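Plindinby Community Board > Facilities > Floor surface at the Rakcombe Annex

kbuckley_office
Members are advised that the consultation on resurfacing the Rakcombe Annex floor remains open until May. The estimate received is $1,000 for the main room. Comments on color and finish are invited from all user groups.

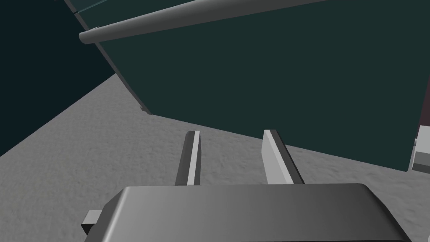
Gray textured floor, dark teal wall-like structure behind. Rendered view.

tetum_walker
Our group of 17 members opposes a textured finish. It holds dirt and takes longer to mop. We request that a smooth surface be priced before any decision is made.

Sima_Residents
We respectfully disagree. Several of our members use canes, and grip matters more to them than cleaning time. The present surface should have been replaced years ago.

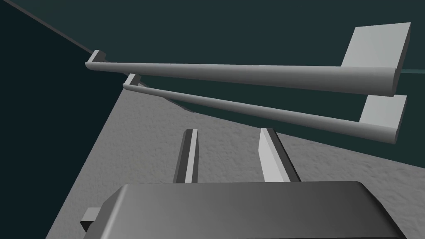 We would also ask that the work be done in one visit. Closing the room twice would affect all 30 of our regular attendees.

tetum_walker
One visit is acceptable to us. The finish is not.

kbuckley_office
Both positions have been recorded. A price for the smooth option will be requested. Written comments may be left at the front desk.
Kevin Buckley, Facilities Office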